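Moved this month from a place with a water softener to one without, so I've been reading up on laundry powder. Short thread, mostly so I stop answering the same texts.

1/ Powder is cheaper per load than liquid at every store I've checked in Bostdale. The gap is bigger if you buy the large tubs. I paid for liquid for years out of habit.

2/ Most people use too much. The line on the scoop is usually for a full, dirty load in hard water. A half load of T-shirts doesn't need it. If your towels feel stiff, try cutting the dose before you buy anything else.

3/ Hard water does change the math. Bostdale water comes out of limestone and it leaves a crust on everything. My old apartment in Clostgate had a softener in the basement and I got by with half a scoop. Here I use close to the full line and add washing soda for whites.

4/ Put the powder in the drum first, then the clothes. If you use the drawer, pull it out once a month and rinse it under the tap. Mine had a solid gray brick in the back corner -- that was most of the smell I'd been blaming on the machine.

5/ Cold washes are fine for most things, but powder dissolves slower. In January the water coming into my building is very cold and I was finding white streaks on black jeans. Now I stir the powder into a jug of warm water and pour that in. Streaks are gone.

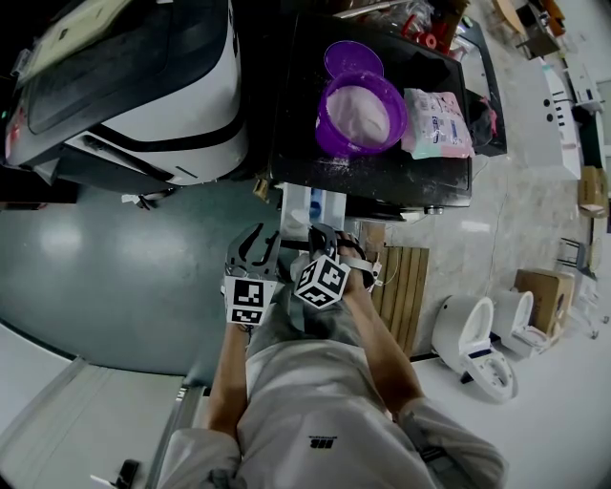 6/ Does powder go bad? It keeps for a long time if it stays dry, and once damp gets in it clumps and the bleach part gets weaker. Lid on tight, and off the floor if your laundry room sweats in summer.

7/ On brands: I've used Beda and Karaca, both unscented. Beda dissolves better in cold. Karaca does more for collars and cooking grease. I wouldn't drive across town for either one.

8/ Front loaders need less suds. Mine has an 80 minute cotton cycle and if I overdose it, it adds 2 extra rinses by itself and runs nearly until dinner. That's how I figured out I was still using too much.

9/ Things I stopped buying: dryer sheets, scent beads, the separate "sport" detergent. Gym clothes come out fine if I turn them inside out and don't leave them in the bag overnight.

10/ A kitchen scale helps if you're picky. I weighed what was left in my old 900 gram box after a few weeks and worked out what I'd really been using per load. It was a lot more than I would have guessed.

11/ Somebody asked about wool. I don't use regular powder on it. Small squirt of wool wash, cool water, flat on a towel to dry.

12/ Septic people -- check with whoever pumps your tank. I'm on city sewer and don't know enough to say.

Will add a post on stains when I've tried the soak method on a few more shirts.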